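Ticket 147: wrist servo drops out when the arm reaches low and to the side
Machine: Rasik (the black printed arm on the bench)
Opened by: Nayeli Salinas
Picked up by: Krum Yordanov
Status: open, waiting on last check

Nayeli Salinas
Rasik has gone limp at the wrist again. It happens when it reaches down towards the corner of the cloth, never when it works close to its own base. The controller loses the wrist servo for a moment, the finger sags, and then everything comes back as though nothing had happened. Restarting clears the error but the next low reach brings it back. I've swapped the USB lead and tried a different socket on the wall, no change. Log attached. Anything else I should try before I take it apart?

Krum Yordanov
Ooh, a fault that follows the pose, I like those! Please don't take it apart yet. Could you switch the torque off and move the arm by hand through the same reach, very slowly, with the monitor open so you can watch all 6 servos? If the wrist disappears from the list while you're moving it by hand then we can forget about load and power for now and go looking at the wiring.

Nayeli Salinas
Done. It vanished twice, both times just as the elbow opened out. The other five stayed put. I could get it to come and go by holding the arm there and wiggling the wires with a pencil.

Krum Yordanov
Brilliant, the pencil test is worth more than the whole log. My money is on the plug at the elbow end. When the joint opens, the wires have to travel further around it, and if they've been pulled tidy they tug on the connector. Who did the wiring last? Aurelio, was this you after the Nerow demo in April?

Aurelio Huerta
Me, yes. I pulled everything in snug against the link so it wouldn't catch on anything. Looked lovely. Sorry!

Krum Yordanov
No harm done, I've done the very same on Atness. Right, here's what I'd do, power off at the wall first:

1. Unplug the servo lead at the elbow and look at the three crimps. If one has backed out of the housing, push it home until it clicks. If it won't click, the little tab is flat — lift it gently with the tip of a scalpel and try again.
2. Undo whatever is holding the lead near the elbow and let it form an open loop. It will stick out and look messy. Leave it that way.
3. Fold and open the joint by hand over its full travel. The loop should shrink and grow, and the plug should stay perfectly still.
4. Leave the thin black cable tied to the outside of the link, it doesn't cross the joint in a way that matters here.
5. Check the small screw in the middle of the servo horn while you're in there.

Nayeli Salinas
Middle crimp had crept back about a millimetre. It clicked in first time, very satisfying. The horn screw was fine. Loop made, and I folded the joint by hand for ages without losing the wrist once.

Then I powered up and found something new: the finger now comes down a touch too low and presses on the block instead of stopping just over it. Is that my fault?

Krum Yordanov
Probably the zero shifting, easily done while handling the arm with the torque off. Home it, set the wrist zero again, then teach the low point afresh. Use the thin red square as your target and bring the finger down in the smallest steps the panel allows, aiming for the middle of it. Stop the moment you feel contact. Give yourself 30 minutes and don't rush, it's a lovely job when you're not hurrying.

Maricruz Salinas
Butting in from the other bench: when I set up Tăng I also kept the low point well out to the side, so the cable was at full stretch while I taught it. Any tugging shows up straight away. Might save you a second round.

Nayeli Salinas
Great tip, doing it that way. Zero reset, low point taught out at the left. Photo with the finger on the block and the red-and-white loop hanging free at the elbow.
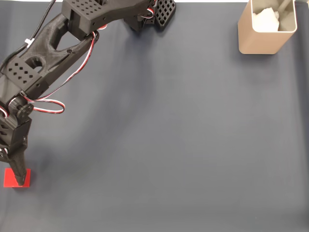
Still to do
Krum: run 200 low reaches with the monitor logging, and send me the file. If the wrist stays in the list all the way through, I'll close this.
Aurelio: order a bag of spare crimp housings.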